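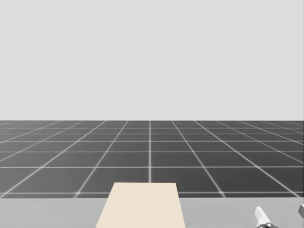 **Cokero moves Tultulum packing hall to two-arm stations after simulation trials**

TULTULUM, November - Cokero will begin running two-arm robot stations in the packing hall of its Tultulum plant this month. Four stations take over the lifting and placing of filled blocks between the end of the molding line and the carton bench. The project, known inside the company as Pinto, was developed in simulation before any equipment was bolted to the plant floor.

Until now, blocks have been moved by hand. A packer picks each block from the outfeed table, turns it, checks the faces and sets it into a carton. The work is repetitive and is done standing, with the wrists bent for much of the shift. The hall employs 41 people across two shifts. All 41 keep their positions and their current pay grade under the agreement that covers the change.

**Simulation before installation**

Motion programs for Pinto were written and tested in Esus, the simulation environment Cokero uses for cell layout. The Esus model is kept plain: a table, a block, and the arms with their two-finger grippers, set over a gridded floor. Conveyors, guarding and cartons are added in a second model once the grasp itself is stable.

Each program was run 300 times with the block shifted and rotated on the tabletop between runs. Programs that dropped a block, pushed it or closed on a corner went back for revision. The final set covers approach, grasp, lift, turn and placement, along with a recovery routine for a block that arrives out of position.

Packers from both shifts reviewed the simulated motions on a screen in the training room and asked for changes. Two were adopted. The approach height was raised so that a person at the next bench can see the gripper coming over the table, and the turn was slowed for blocks with a soft edge. A third request, to mirror the layout for left-handed staff at the carton bench, is still being worked on.

**What changes on the floor**

Packers will no longer lift blocks from the outfeed table during normal running. Their tasks at a station are:

- loading flat cartons and liners
- inspecting blocks flagged by the station
- clearing stops and restarting the cycle
- recording rejects by cause
- changing finger pads at the start of a shift

One operator attends each station. The remaining packers work at inspection, carton supply and pallet checks, with positions rotated every two hours. Rotation was previously arranged between coworkers and varied by shift.

Training takes four days. The first two are spent in Esus, where operators practice stops, jams and restarts without product. The other two are spent at a station with a technician present. Operators are authorized to stop a cell at any time and don't need a supervisor's approval to do so. Restart after a guard has been opened requires a check of the table and a reset at the panel.

Noise at the benches is limited to 70 decibels under the purchase specification. Measurements will be taken again after all stations are running, and the results will be posted in the hall.

**Schedule**

The first station starts on the day shift with a reduced product range. The others follow one at a time, each after a full week of running without an unplanned guard opening. Manual packing stays available at every bench during this period - the old tables will be kept in place until the last station has been accepted.

Large blocks and mixed orders aren't included in Pinto. They will continue to be packed by hand, with a lift assist at the two benches that handle them.

Questions from staff are taken at the Friday shift meeting. Press inquiries can be sent to the Cokero communications office at the Tultulum plant.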